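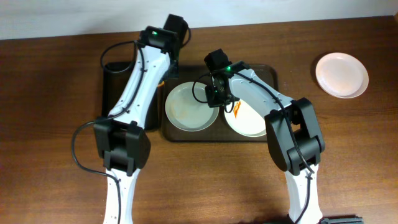

Über uns

Lerklow ist eine Kochschule. Wir schreiben das gleich vorweg, denn auf den meisten Seiten dieser Art muss man bis zum dritten Absatz lesen, bevor klar wird, was die Leute dort eigentlich tun. Von »Genusswelten« und »kulinarischen Reisen« halten wir wenig. Bei uns lernt man, eine Zwiebel zu schneiden, eine Brühe anzusetzen und einen Schmorbraten nicht zu früh aus dem Ofen zu holen.

Angefangen haben wir in Okau, in den Räumen einer aufgegebenen Bäckerei, mit einem Kurs über Hülsenfrüchte, von dem uns alle abgeraten hatten. Er läuft bis heute. Der Kurs über Molekularküche, zu dem man uns geraten hatte, wurde nach zwei Abenden eingestellt.

Ob man Kochen in einem Wochenende lernen kann? Wir bezweifeln das. Deshalb dauert unser Grundkurs Pomare 104 Stunden, verteilt auf ein halbes Jahr, und kostet 600 Euro, Lebensmittel inbegriffen. Ein Zertifikat gibt es auf Wunsch. Was es wert ist, müssen Sie selbst beurteilen; satt wird davon keiner.
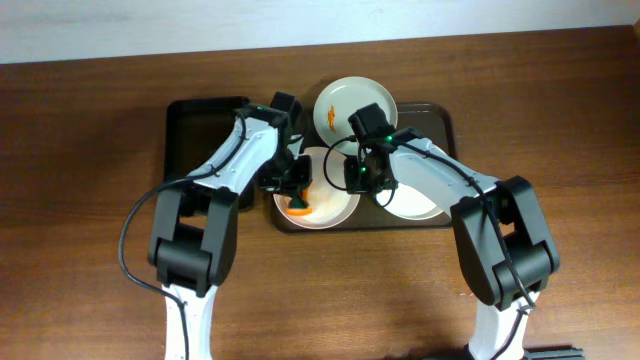
Misstrauisch sind wir auch gegenüber Ernährungslehren. In den letzten Jahren sollten wir auf Fett verzichten, dann auf Kohlenhydrate, dann auf das Frühstück. Wir kochen mit Butter, mit Öl und mit Gemüse aus der Gegend, solange es schmeckt und der Preis vertretbar ist. Das Wort »regional« steht trotzdem nicht auf unserem Schild, denn Zitronen wachsen in Okau nun einmal nicht.

Unter dem Namen Flunon bieten wir Abende für Betriebe an. Wer sich davon ein besseres Arbeitsklima verspricht, sollte vielleicht zuerst über die Arbeitszeiten reden. Gekocht wird bei uns trotzdem gern, drei Gänge, und der Abwasch gehört dazu.

Der nächste Grundkurs beginnt im Juli. Anmeldungen nehmen wir schriftlich entgegen, Gutscheine verkaufen wir nicht mehr.

Stand: 29. Juni 2021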